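Recording your first demonstrations with the hand-held grippers

Welcome, and thank you for giving up an afternoon to help teach Ometti how to tidy a desk! It's gentle work once you get the hang of it, and Berenice Ledesma and I will be close by if you get stuck.

Start by putting on the straps and picking up both grippers, one in each hand. Check that the little light on each marker cube is green, then hold them still over the desk for 2 seconds before you move anything. Go slower than feels natural — most of us rush terribly on the first day. 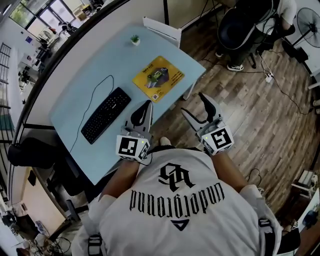
Try to keep the cubes facing outwards and your sleeves well clear of them. If you fumble something, carry on and finish the task, as a clumsy recovery is still a useful example for the learner. We aim for 300 good takes per task, and we have 2,062 altogether so far, so please don't fret over a poor one. Mark it in the log and have another go.

Jordan Whitlock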